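Backlund two-arm gripper set: review after a season of use
By Frøydis Haugland
16 August 2019

We bought the Backlund set in March to replace a pair of older grippers on our two-arm bench robot. The price was $2,482 with both hands, the cable kit and a license for the Testunum control software. I'm reviewing it mostly because of one fault, which took up more of our time than the rest of the setup put together.

The job we test with is simple. Pick up a small striped pumpkin, put it on the plate, then do the same with the one on the other side. Pumpkins are a fair test for a gripper. The ribs give uneven contact, and the part is wider than it is tall.

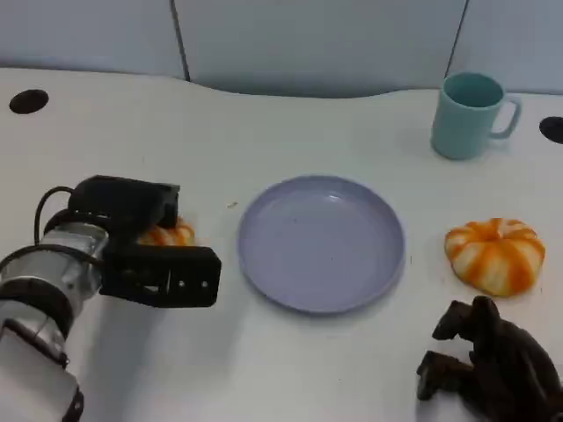 What went wrong

The grip would let go in the middle of a lift. There was no error message and no stop. The software kept showing the hand as closed on a part, and the arm went on to the plate with nothing in it. We logged 649 picks over the trial and lost 29 of them this way.

Ignacio Llorente went through the logs and found that the force reading froze for a moment before each drop. While it was frozen the controller held the last good value, so a loosening grip looked fine on screen. He could bring the fault on by bending the wrist hard with the cable loop pulled tight.

Most of the work is close in, with the fingers right at the plate rim and very little room to spare.

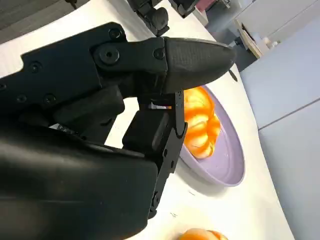 Can the fault hurt someone?
With a light plastic part the risk is small, but a heavy or sharp part dropped over a person's hand would be another matter. We kept people outside the reach of both arms until it was fixed.

The emergency stop worked each time we tried it. It cuts the arms and leaves the fingers where they are, so whatever is held stays held. The manual spends four lines on this and should spend more. 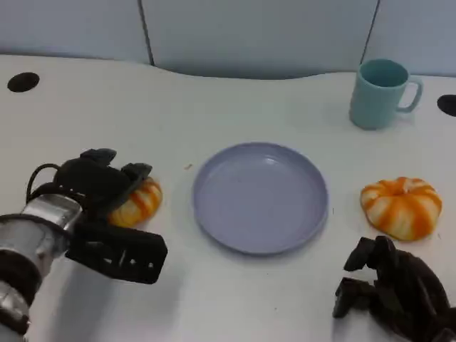 The fix

Backlund support sent a longer cable and a firmware update. Hedvig Viklund fitted the cable in nearly an hour, most of it spent on the screws at the back of the wrist. The update makes the controller stop if the force reading goes stale. I would install both before the first run.

We have had no silent drops since then. We do get false stops – usually when a finger slides along a rib – and they need a reset by hand. 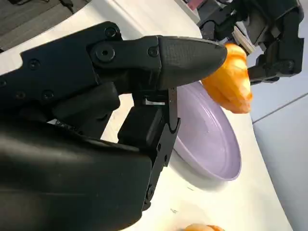

The false stops are a nuisance on a long run, but I would take them over a drop that goes unreported. Britt-Marie Fjeld has asked Backlund for a setting to adjust the time limit and is still waiting for an answer.

The hands themselves are solid. The screws are easy to reach apart from those at the wrist, and we haven't had to replace a finger. The short cable should never have shipped with this set. If you buy one used, ask which cable it has and check the firmware version before you pay.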